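New shoes, old habits

18 May 2019

So I caved and bought the black canvas ones! I'd been saying no since September, because I own plenty of shoes and my hallway is six feet long, but my old pair let in water and Jucélia was sick of hearing about my socks.

They're low-tops with white laces and the little 回力 badge on the heel. I've plonked them on the green kitchen tablecloth (sorry, Mum, I know, shoes on the table) with the grey tissue still stuffed inside, and I keep wandering back in for another look. 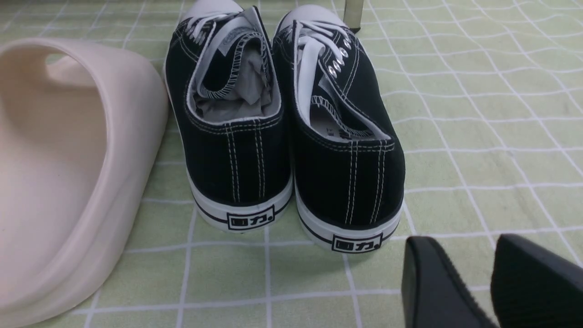 Wearing them in

Thick socks, round the flat, 14 minutes at a go. Valdemar reckons I should just walk to work in them and put up with the blisters, but he wears sandals all year so I'm ignoring him. The tissue is going in my good handbag, which has gone all saggy.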